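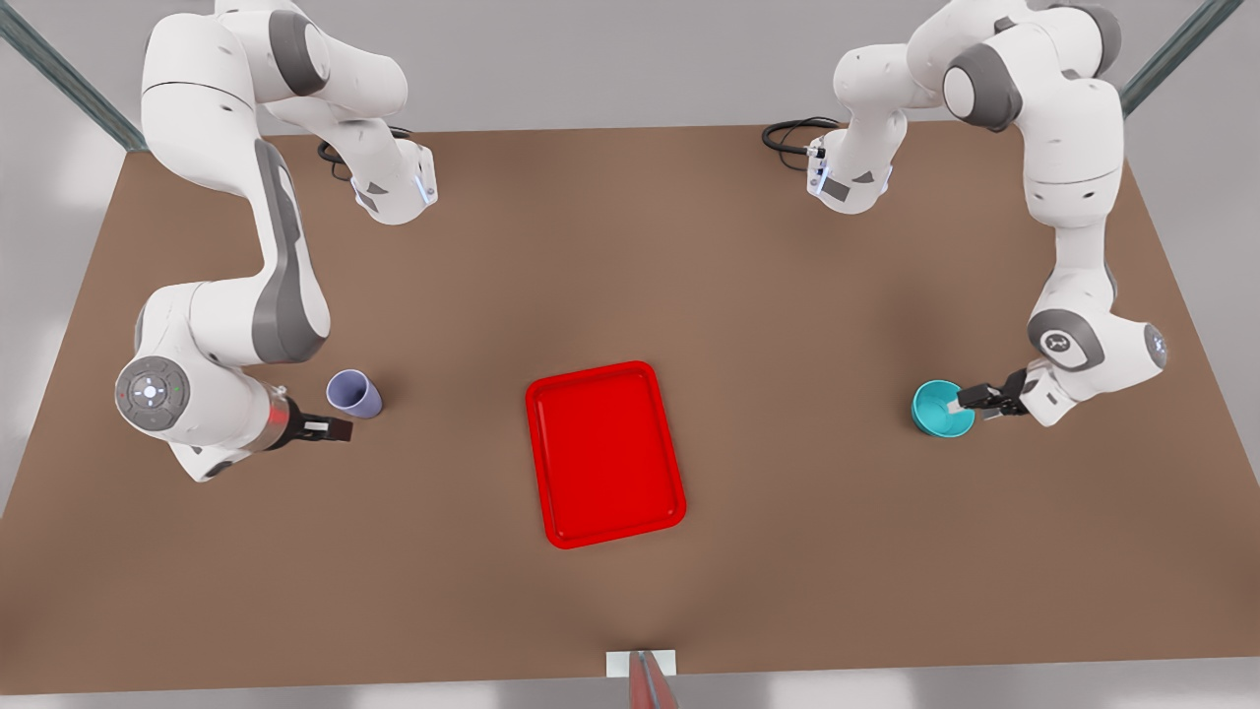 To: Gasthorpe League club secretaries list
Subject: Re: Postponed fixtures and the registration deadline

> Our cup tie at Bondarchuk was called off on Saturday at 11.40 with
> the pitch waterlogged in one goalmouth. Two questions. Does a player
> we signed after the original date count as eligible for the
> rearranged game? And do the cautions from the abandoned league match
> against Anix still stand? The website shows both as "pending" and
> my manager wants an answer before he picks a side.

Taking these in order.

1. Eligibility. Rule 14(c) applies to the cup and Rule 9(f) to the league, and they differ. In the cup, a player must have been registered and eligible on the date the tie was first due to be played. A player signed after that date can't take part in the rearranged tie, even if he has played league football for you in between. In the league, what counts is the date the match is played. The two rules were written in different years and have never been brought into line. A proposal to do so can go to the summer meeting if a club puts it in writing by the end of March.

A suspended player is treated separately. If he was banned on the original date and has since served the ban in other matches, he may play in the rearranged tie.

2. Cautions. The Anix match was abandoned after 70 minutes. All cautions and dismissals in an abandoned match stand, whether or not the result does. Goals do not count towards the scoring table if the match is replayed in full. The "pending" marker on the website refers to the result only. It is set by hand and will stay there until the management meeting in January has ruled on the replay.

3. Replay date. Home club to offer two dates within 14 days of the postponement, one of which must be midweek if the ground has lights. If no agreement is reached, the fixtures secretary sets the date. Drerkex have already been given the second Wednesday for their own game on the shared pitch, so please don't offer that one.

4. Gate money. For a postponed cup tie where the visitors had already set off, travel is claimed from the pooled gate at the standard rate, on Form 3, with mileage for one coach or up to four cars. The pool stands at 1,237 pounds after the first round. Claims over 200 pounds need the coach firm's invoice attached. Last season several came in without one and were sent back.

Also, team sheets for rearranged games must carry the new date. Three sheets from last month have the old one crossed out in pen, and the referees' marks can't be entered against them. Fresh sheets please, both copies.

Fixtures Secretary
Gasthorpe League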